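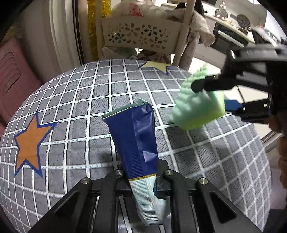

Lestuvcombe Library Opens Its Doors Later, and Adds a Night of Stories

LESTUVCOMBE, 25 August 2022 — The Lestuvcombe Public Library will stay open until 10 p.m. two evenings a month this fall, and it is filling those extra hours with stories told out loud. The new series, called Nila Nights, brings 13 local storytellers to the reading room on Lenihan Street, and every seat is free!

The idea grew out of a single trial evening in June, when 272 people came through the doors and the staff had to borrow chairs from the school next door. Neighbors told stories about first jobs, lost dogs, long bus rides and one very stubborn wedding cake.

"We planned for a quiet night and we got a wonderful, noisy one," said Gebremedhin Seyoum, who runs programs for the library. "People were still talking on the front steps after we locked up — that's when I knew we had to do it again."

Each Nila Night opens with a short set from an invited teller, followed by an open hour when anyone can put their name in the hat. Stories should be true, told without notes and kept under eight minutes. The Malari Trio, a local string group, will play between sets (and has promised to learn some new tunes). Tea and coffee will be on the side table, and the children's room will stay open for families who want a break.

The library is also starting a small recording shelf. Tellers who agree will have their stories saved on audio, and cardholders can borrow them for 28 days. 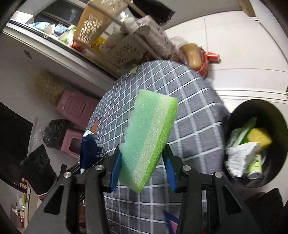
Do I need to sign up ahead of time to tell a story?
Just come to the front desk before the open hour starts and write your name on a slip. First-timers are very welcome, and a staff member will be glad to go over your opening lines with you.

Seats are first come, first served. The full list of evenings and tellers is posted at the front desk.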